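How to check who stands behind a think tank report

Last updated: 2023-06-02

When a newspaper writes "according to a new study", the study comes very often from a policy institute or a think tank. Some of these organisations do serious work. Others exist mainly to give a respectable name to an opinion which somebody has paid for. In this guide I describe the method I use when I get such a report on my desk. You need a computer, one or two hours and a place to keep notes.

I edit a small newsletter on local and national politics, and I learned most of this from Rahel Aigner, who taught me to read annual accounts. The mistakes in the method are mine.

Before you start

Open an empty document and write at the top the full title of the report, the name of the publisher and the day you found it. Save the report itself as a file on your own machine. Reports are sometimes changed after publication without any notice, and then you will want your own copy. Save the page where it was offered for download too, because the short text on that page is often stronger than the report.

Step 1. Find the legal name

The name on the cover is frequently only a trading name. Go to the bottom of the website and look for small text with a company number or a charity number. If there is none, look in the privacy policy. A privacy policy normally has to say who is responsible for your data, and so the legal name is hiding there even when it is hiding everywhere else.

Last December I looked at a paper about bus fares from a group called the Lesturby Forum. The website had no address and no number. In the privacy policy I found that the data was held by a company named Denach. It took me five minutes, and everything else in my research came out of that one line.

Step 2. Look up the registers

With the legal name you can search the company register and, if it is a charity, the charity register as well. In most countries the basic search is free. Write down these points:

- when the organisation was registered
- the names of the directors or trustees, also those who have left
- the registered address
- whether the accounts were sent in on time

Search the address separately. An address shared with hundreds of other companies means usually an agent who receives post, and this alone proves nothing. An address shared with two other campaign groups is more interesting. Denach shared its address with a consultancy called Pennington, and the two had one director in common.

Be careful with names. Two people can have the same name, and I was once very close to printing something wrong about a retired dentist. Compare the month and year of birth, if the register shows it, before you write that two persons are one person.

Step 3. Read the accounts

Small companies are allowed to publish very short accounts, so do not expect too much. Look first at the total income and at the notes. The notes are at the back and are printed small, but there you find loans, payments to directors and sometimes the name of a large donor.

If the organisation publishes a list of supporters, check how it is divided. Many lists have bands, for example "up to 3,000" and then everything above. A band without an upper limit tells you little. Write to them and ask for the exact figure. Some will answer, and if they do not, you can report that you asked.

Step 4. Read the method of the report

Now open the report and go directly to the pages on method. I look for the answer to four questions. Who was asked? How many? How were they chosen? What were the exact words of the question?

The bus paper said on its cover that residents were against the new fares. On the method page it said that 2,709 invitations were sent by email and 241 people answered. The invitations went to people who had signed an earlier petition against the fares. The number was correctly printed, but it could not speak for residents in general, and the cover let it do exactly this.

If there is no method page, write to the author. Be polite and short. I normally give one week for the answer.

Step 5. Follow the footnotes

Choose five footnotes which support the most important claims and open each source. You will meet three kinds of problem. The source does not exist any more. The source exists but says something weaker. Or the source is another paper from the same organisation, which cites a third paper, also from them. For the last kind I draw a simple line of arrows on paper, since in my head I lose the order after the second step.

My colleague Muchen Xu checks every footnote when the report has fewer than 40. I admire this, but for a first look five is enough.

Step 6. Look at who repeats it

Copy one unusual sentence from the summary, put it between quotation marks and search for it. You will see which newspapers, blogs and councillors used the text, and sometimes that a press release was printed word for word. Put the results in order of time. It can happen that an article appeared one day before the report itself, and then somebody had it early. I keep these lists in Wovix — any spreadsheet program will do the same job.

Step 7. Ask for a comment

Before you publish anything critical, send your findings to the organisation and to every person you name. Write the facts as a numbered list, so that they can say which are wrong. Wumpini Wumbei, who ran our legal training, told us to keep the sent message and the reply together in one folder, and I do it so until today.

What you can say at the end

Use words that match your evidence. "The report was published by a company which shares a director with a consultancy" is a fact you can show. "The consultancy ordered the report" is a different claim and needs a document or a witness. It is quite normal to finish with gaps. Write in your article what you could not find out, and where you looked.

A director may also have a good reason to sit on two boards, and a donor may give money without asking for any result. Funding tells you where to read more slowly — the reading you have still to do yourself.

Corrections to this guide are welcome and go to Wanting Tang, who looks after our help pages.

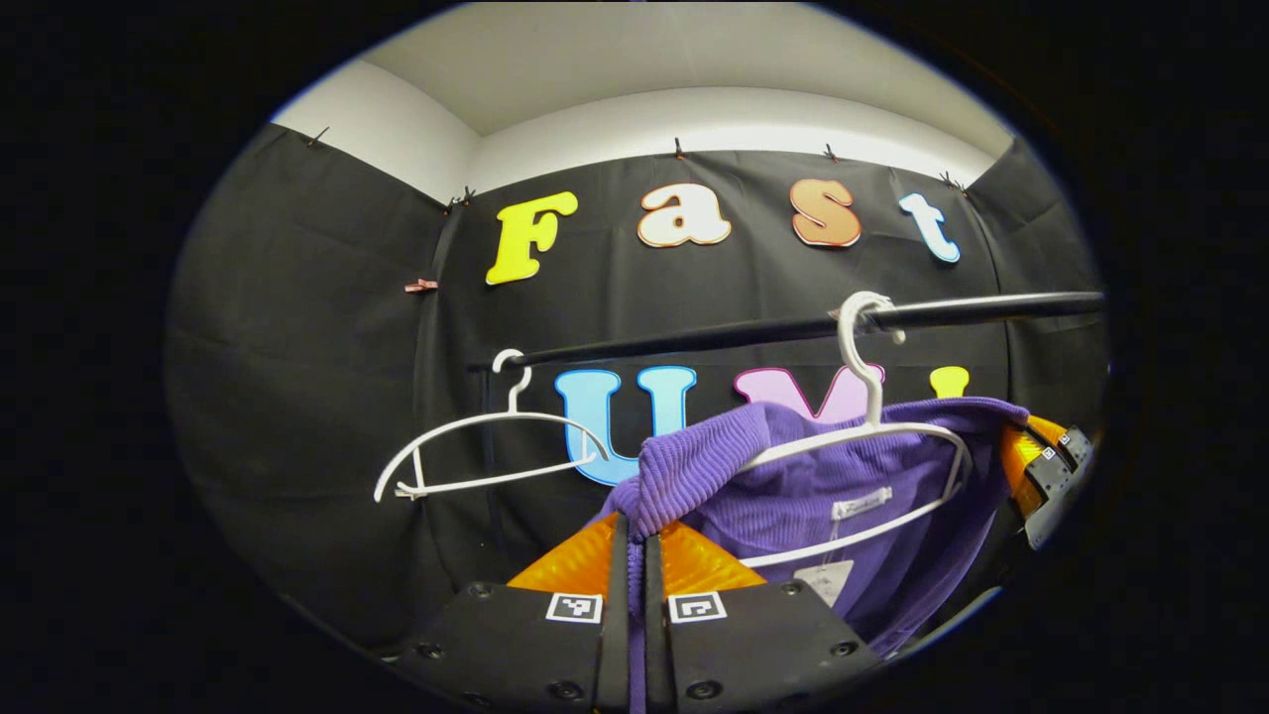

"Fast" in coloured letters on black fabric.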